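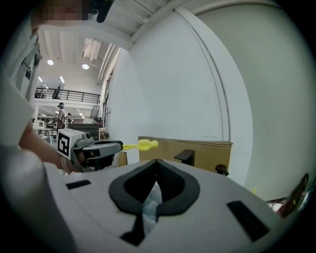
The person on the morning shift reckoned the small yellow pieces should be sorted before anything else gets unpacked, and I agreed. Grundon want the odds and ends sorted by August.

June 3, 2018. Yellow ones first, one at a time. Kidetti's list has them under "small plastic, misc", no size given. I'll measure a few tomorrow – calipers are still at Altuler.

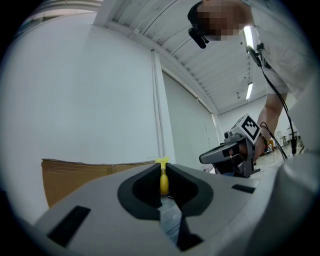
Why not give them their own line on the list, came the note back from Tabrizi. Fine by me. Line 19 is free.

To do: labels, a tray with 60 spaces, ask about a second box.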